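Gunthorpe Tabletop Arm – Set-Up Guide
Section 2: Planning and Budgeting Before You Order
Last updated Sep 26, 2026
Prepared by Kanini Makori and Florence Caron

Read this section before you fill out the order form. Most of the money in a tabletop project goes to things around the arm, and a good plan on paper makes those easy to spot. It's also a fun part of the job! You get to decide what your table is going to do all day.

You will need a tape measure, a notepad, the items you want the arm to handle, and access to the table you plan to use. Set aside 90 minutes.

2.1 Choose the job first

1. Write down one task in a single sentence. "Put the spoon on the tray" is a great first task. "Help in the kitchen" is too wide to budget for.
2. Lay out every item the task needs, exactly as it would be on a normal day.
3. Do the task by hand, slowly, using only your thumb and one finger. Notice where you want a third finger or a second hand.
4. Mark each item on your list as Easy, Tricky, or Unknown. Thin, flat items that lie close to the surface go under Tricky until you have tried them.
5. Circle the trickiest item. You will choose your fingertips around that one.

NOTE: Use the real things. Florence planned her first station around a thick serving spoon from the office drawer and then had to order new fingertips when the small plastic ones arrived.

2.2 Measure the table

1. Measure the width and depth of the clear area. Leave out any part taken up by the arm base or the power supply.
2. Check that the table top is at least 5 cm thick at the edge where the clamp goes, or add the Skellov backing plate to your order.
3. Push down on each corner. If the table rocks, budget for new feet or a different table.
4. Mark the reach of the arm with masking tape. The standard arm covers a half circle of 50 cm measured from the center of the base.
5. Place your items inside the tape and leave a hand's width of open space around the busiest spot.

CAUTION: Do not clamp the arm to a glass top or to a folding table. Neither one is covered by the mounting instructions in Section 3.

2.3 Look at the table the way the arm will

The wrist camera sees a much smaller area than you do, and it sees it from close up. Before you spend anything on lighting or accessories, get a few wrist-height views of your own table. A phone held face down over the work area is good enough for planning.
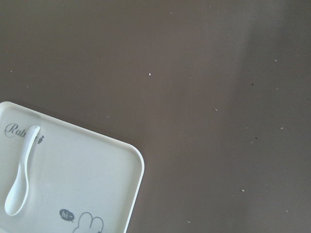
Reading time for this section: 5 minutes

White spoon, white tray. It's a wonderfully plain little setup, and it raises three budget questions at once. The spoon is separated from the tray floor by soft gray shading and very little else. Light falls unevenly on the tabletop, with a hazy paler band toward the right. And there are crumbs and specks on the surface, which means a cleaning routine belongs in the plan along with the hardware.

Go through your own views with these steps:

1. Find the item you circled in 2.1. If you have to hunt for its outline, try a tray in another color before you price a better camera. A tray is the cheapest upgrade in this whole guide.
2. Look for patches that are lighter or darker than the rest of the table. Move a desk lamp, or close a blind, and take the view again.
3. Check for printing on trays and dishes. Lettering and cartoons are fine to keep (we love a rabbit on a tray), but write down that they are there. If you train on a decorated tray and later switch to a plain one, plan time for new practice runs.
4. Decide who wipes the table and how often. Put cloths on the supply list.
5. Save the views with your notes. You'll want them again in Section 5 when you set the exposure.

NOTE: A matte surface is the easier choice. If your table is glossy, price a matte mat cut to the taped area.

2.4 Pick your fingertips

Fingertips are sold in pairs and swap out with one screw. Match them to the item you circled.

Standard pads – Included with the arm. Good for cups, blocks, and boxes.
Narrow tips – Order these for spoons, pens, and anything slim lying in a shallow tray.
Soft tips – Order these for fruit, sponges, and items that dent.

1. Choose one type for your first task.
2. Add one spare pair of the same type. Pads wear out, and waiting on shipping in the middle of a good week is no fun at all.
3. Hold off on the other types until the first task runs well.

CAUTION: Narrow tips can scratch soft plastic if the closing force is left at the factory setting. Lower it as shown in Section 4 before the first grasp.

2.5 Build the budget

Split the budget into four lines. Fill in the last one even if you think you won't use it.

Line A – Arm, clamp, wrist camera, and power supply. This is the Gunthorpe base kit and comes as one price.
Line B – Table work. Feet, mat, backing plate, lamp, blind, power strip.
Line C – Task items. Trays, spoons, dishes, spare fingertips, cloths. Buy duplicates of everything small.
Line D – Reserve. Set it at 20 percent of lines A through C.

1. Get the price for line A in writing, including shipping and the plug type for your outlets.
2. Walk through your notes from 2.2 and 2.3 and give each problem you found an entry under line B.
3. For line C, multiply each small item by three. Lightweight plastic things get dropped, stepped on, and borrowed for lunch.
4. Add line D.
5. Write the hours for practice runs beside the total. Even if you don't charge for staff time, the person who approves the order will want to see them.

NOTE: Benedita Brandão in our support office will read over a draft budget at no charge. Send your notes and table views with it. She has a soft spot for line C and will probably tell you to buy more trays.

2.6 Buy, lease, or borrow?

All three can work, and the right answer depends mostly on how sure you are about the task.

Buy if the same task will run for more than a year and you have a table that can stay put.

Lease if you expect to change tasks or move rooms. Leases are handled by Rutar and include one service visit. You still pay for lines B and C yourself – don't forget them when you compare the monthly price with the purchase price.

Borrow if you marked more than half of your items Unknown. The loan kit comes with all three fingertip types, so you can try everything before choosing. Loan kits go quickly in May, so ask early if you need one for the end of a school year.

CAUTION: Loan and leased arms must go back in the original case. Keep the foam.

2.7 Before you place the order

Check each item and initial the sheet.

1. Task written in one sentence.
2. Trickiest item circled, fingertips chosen.
3. Table measured, rocking fixed or budgeted.
4. Wrist-height views taken in the light you will normally work in.
5. Tray color decided.
6. Cleaning assigned to a named person.
7. Lines A through D filled in.
8. A spot picked for the emergency stop, where the operator can hit it without reaching across the arm.

Send the finished sheet to the order desk, attention Qusai Dabbas. Keep a copy next to the table. When the boxes arrive, open the one marked 1 first and continue with Section 3, Mounting the Base.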